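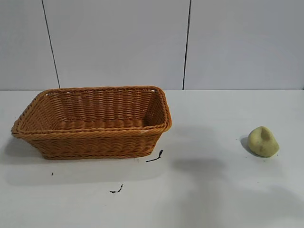
A basket by the door does not make a house tidy

By Julián Goicoechea

333 shares
41 comments

Every April my neighbors clean out their closets, and every April they go and buy baskets. I did it too for years. I now think most households would do better with one basket, kept empty most of the time.

I mean a shallow, open one, the kind people used to put bread in. A deep basket with a lid is a closet you can carry. Things go in and stay there. When we moved out of the apartment on Dukura Street I opened three of them and found chargers for phones we no longer had, a bag of birdseed and the warranty for a toaster. We had paid to store all that, in floor space.

A shallow tray holds very little, and you can see all of it from across the room. Ours takes the mail, keys, a pair of gloves and whatever fruit is going soft. Once those are in, it looks full and somebody deals with it. We empty it after supper. It takes less time than loading the dishwasher.

My brother-in-law, Julián Zabala, disagrees. He has shelves of matching boxes from Velten, all labeled, and says an empty container is wasted money. I have looked for the scissors in his house. They were in the box marked "Office," under the box marked "Office 2."

I don't care much what the thing is made of. Rattan is nicer to hold, plastic wicker wipes clean, and from a few feet away most guests can't tell. I would pay attention to the rim, though. A thick braided one gives you something to grab, and it is the first part to wear. A scuff there is no reason to throw a basket out.

Stores sell storage by the set, and the set is where people go wrong. They buy six and then look for things to put in them. Buy one. Leave it on the table with nothing in it for a week, and see what your family puts there. That will tell you what needed a place.

12 comments hidden
Share this column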